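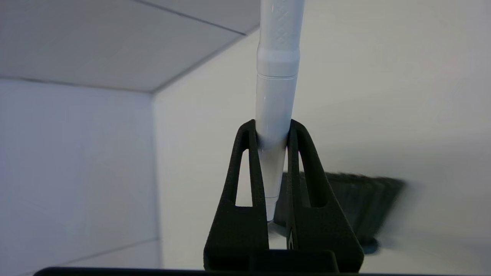 4.2 Handles, and where the hand goes

We had not planned to write much about broom handles. When Nanami Kikuchi and I drew up the first interview guide in March, the handle came under a single question near the end, somewhere after dustpans, and we rather expected people to shrug and move on to the next thing. They did nothing of the sort! In household after household the handle was what people wanted to talk about, and several of them got up and fetched the broom so that we could hold it ourselves and see what they meant (which, I must admit, was one of the pleasures of doing this work in people's own kitchens in Clendholm and Hostton).

Figure 3. A white telescoping broom handle, with a crosshatched texture on the upper grip section and a smooth, slightly wider collar where the sections meet.

The handle in Figure 3 is a good one to keep in mind while reading this section. Its upper part has a faint embossed pattern and looks a little more matt than the rest, while the tube below the collar is smooth and glossy. A maker who puts a pattern there is presumably telling us where the hand belongs. Our sweepers, though, used both hands, and the lower hand was forever wandering. It slid down for corners, came up again for the open floor, and went lower still when there were crumbs under a table to be coaxed out. The textured part served the upper hand very nicely and left the lower one to look after itself on plain tube.

Of the 17 people we interviewed, the eldest, who was 80 and had swept the same passage in Mamville for most of her married life, put it more clearly than we could have done: "The top hand only steers, dear. It's the bottom one that does the sweeping." Sebastian Dinu has since pointed out to us that Pîrvu's older notes on yard brooms say much the same about wooden handles, where the polish wears away low down and hardly at all near the top.

Length was the other matter. Telescoping handles were generally liked, and yet most people told us they had set theirs on the day they bought it and never altered it afterwards. Only two households changed the length at all often, and in both of them the broom was shared between a tall adult and a child. Elsewhere the collar was treated simply as a place to rest a thumb, or as the bit that gathers dust and wants wiping. We return to the question of shared brooms in Section 5, together with Toivo Vainio's measurements of cupboard height.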